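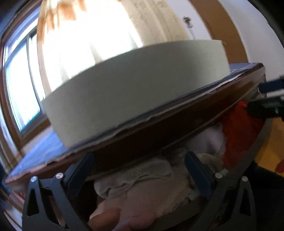

A dark brown wooden tray.

Every spring another small carmaker asks the public to design its next model, and every spring I am told this one is different. The latest is Skirnetach, which sells a two-seat electric coupe in modest numbers and would like you to help with the second one. The contest drew 1,544 entries. The winner gets a scale model, a factory visit and a credit in the press kit.

What the winner doesn't get is a car. I read the rules twice, all 46 pages, looking for a promise that anything drawn for this contest will reach a showroom. Page 31 says the company "may draw inspiration" from any entry, placed or not. It also says that all submitted drawings belong to Skirnetach from the moment they are uploaded. For the price of a foam model, that is a lot of design work.

The shortlist is pretty enough. The Umbridge proposal, named for its studio, has a glass roof running down to the rear bumper and no visible door handles. It also has no visible place for a spare tire, a child seat or a tall person. Massawe, the other favorite, claims a curb weight of 985 pounds. I would like to see that with seats, glass and a battery in it – and then again after the crash engineers have been through. 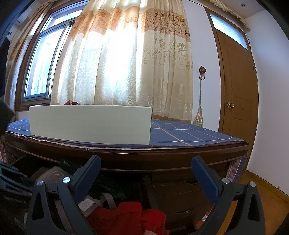

What happened last time

Anyone who followed the Dullitz contest will know how this tends to go. The winning car had a split cabin and wheels that tucked in at speed. Dullitz later announced a run of 400, took deposits, and shipped a hatchback with the same headlights as the old one. The deposits were returned, slowly.

Skirnetach says its jury will weigh "feasibility" this year. The scoring sheet gives that category 10 points out of 100, and "emotional presence" gets 35. The winner will be shown in September, under a sheet, with music. I'll go, and I'll ask about the tire.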